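Lutora
Search this site Search
Home Galleries Desk Things Kitchen Things Letters About

Does Anybody Need a Mousepad on a Tablecloth?

Words by Dwynwen Bowen

I have been suspicious of desk accessories for a long time. A desk used to be a flat thing you put paper on. Now there are whole shops for what goes between the desk and the paper, and between the mouse and the desk, and Seren Powell tells me there is a tray you can buy to hold the other trays. So when the people at Lutora asked me for a gallery page on "the dressed table," I said yes mostly so I could argue with it.

The idea, as it was put to me, is that a working table at home should look like somebody lives with it. You throw a cloth over it. You pick a mouse in a nice color. You get a pad with a picture on it. After that you are supposed to feel differently about answering your email. I don't. But I have now spent 4 weeks with a cloth on my own table, and I have notes.

Most of us who write for this page don't have a desk in the office sense. I work at the end of the table where we eat. Maëlle McIntyre works at a fold-down shelf in Dunumholm that she swears is big enough. Otakar Koubek has a real desk with drawers and uses it to store coats. Any advice that begins with choosing the right desk is no good to us, and I notice that most of it begins there.

The tablecloth argument goes like this. A cloth hides a bad surface, it is warmer under the wrists in winter, and you can wash it. All true. Against it: a cloth moves. It wrinkles. Put a laptop down, pull it toward you, and the cloth comes along with everything else that was standing on it. The people who sell cloths photograph them ironed flat, and I have yet to see one stay that way in a house where work gets done.

Then there's print. Plain white shows every coffee ring. A busy pattern hides the rings and also hides your paper clips, your eraser and the one small screw you took out of your glasses. Faded pastel drawings on white are a fair compromise, I'll admit that much. They look a bit washed-out from the start, so a few years of laundry won't do them any harm.

I asked Lleucu Probert what she thought, as she has covered every table she has ever owned. Her view is that a printed cloth gives you something to look at on the phone. I asked whether she wouldn't prefer a window. She said the window looks onto a parking lot.

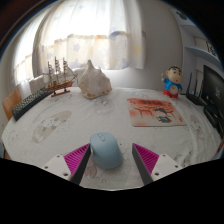
Reading time: 4 min

Pale blue mouse, printed cloth, picture mousepad. The mouse is sitting on the cloth and the pad is off to the right, which rather makes my case for me.

I want to stay on the mouse for a minute. A light blue mouse is a pleasant object, rounded, two buttons, a little scroll wheel, and I can't find much to say against it. Colored mice get sold as if the color did something. It doesn't, but it is easier to find a blue one under a pile of mail than a black one, and I lose mine twice a day, so call that half a point.

What I don't believe is the claim that a mouse runs "just as well" on fabric. I tried it with my own, on my own cloth. On a smooth stretch it was fine. Over a crease the pointer jumped, and over the hem it stopped caring where I was going. Otakar says I have a cheap mouse. He may be right. It was cheap. Most people's are.

The pad with the cream border is the sort I find harder to wave away. Red, orange and pink, with a small cartoon boy in a teal-green outfit down toward the corner and a row of red lettering across the top that I can't make out. It's loud. On bare wood I think I'd hate it. On a cloth this faint it's the only thing with any strength to it, and I looked at it for longer than I meant to.

Still, some questions for anyone thinking of buying a picture pad.

Where does your hand go? You bought it for the drawing and you are going to spend the day covering the drawing with your wrist. A figure in the lower right is a figure under a right-handed person's palm. Maëlle is left-handed and moves her pad to the other side, where the same corner sits closer to her keyboard, and she says she sees it more. I have not tested this and don't plan to.

Does it need a flat base? I think so. My own pad, a plain gray one, creeps when it's on the cloth. It starts square with the edge of the table and by lunch it's at an angle. I straighten it, it goes again. A friend recommended a sheet of shelf liner underneath, cut a little smaller than the pad. That works better than I wanted it to. It also means I now own a thing that goes between the cloth and the thing that goes between the cloth and the mouse.

Does it clean? The makers say wipe with a damp cloth. Mine took a splash of soup in March and has had a darker patch since. If you eat where you work, buy a pad whose picture already has some brown in it.

Could you leave it out? Yes. If you have a bare table with a dull finish, skip it. If you have a cloth, then no, and this is the one place where I have had to change my mind. I went in thinking that a pad on a cloth was a cushion on a cushion. After 4 weeks I use it all day.

A note on oval motifs, for the people who write in about such things. The cloth has a big muted one toward the left with what looks like a little landscape in it, beige and gray. Prints like that have a right way up, or seem to, and that means somebody at the table is always reading them upside down. Seren turns hers around every time it comes back from the wash and says it keeps the peace. I would just buy spots.

And a note on price, as there were letters last time. I'm not going to tell you what a tablecloth should cost. I will say that I was shown one at Fudodetti for 90 dollars, and the person showing it to me called it "an investment in your mornings," and I put my coat back on. Mine came out of my mother's linen cupboard. Lleucu gets hers from yard sales and cuts them down, and if the pattern ends up off-center she says that's how she likes it.

What about the matching business? I had been told that things on a table should "talk to each other." A pale mouse and a pale cloth, I suppose, are on speaking terms. The pad isn't talking to either of them, and the table is better off. If everything had been the same quiet pastel I would have scrolled past, and so would you. One loud thing seems to be enough. I tried 2 on my own table (a yellow mug and an orange pad I borrowed from Otakar) and moved the mug back to the kitchen the same afternoon.

So what would I keep, if I had to pay for it myself? The mouse, in any color that isn't the color of the table. A cloth, if you have one already and don't mind pulling it straight. The pad, grudgingly, with something under it to stop it wandering. I would not buy the set, and there's always somebody who wants to sell you the set.

Maëlle has read this and wants it noted that her fold-down shelf has neither cloth nor pad and that she gets more done than the rest of us. She also wants her pencil case back.

The next gallery is Lloyd's, on chairs that were meant for some other room. If you have a table you would like me to be rude about, send it in with a line saying what you use it for. Please don't iron the cloth first. I had close to 400 words of complaint after the page on lamps, all from the same address, and I read every one of them, so I'll read yours too.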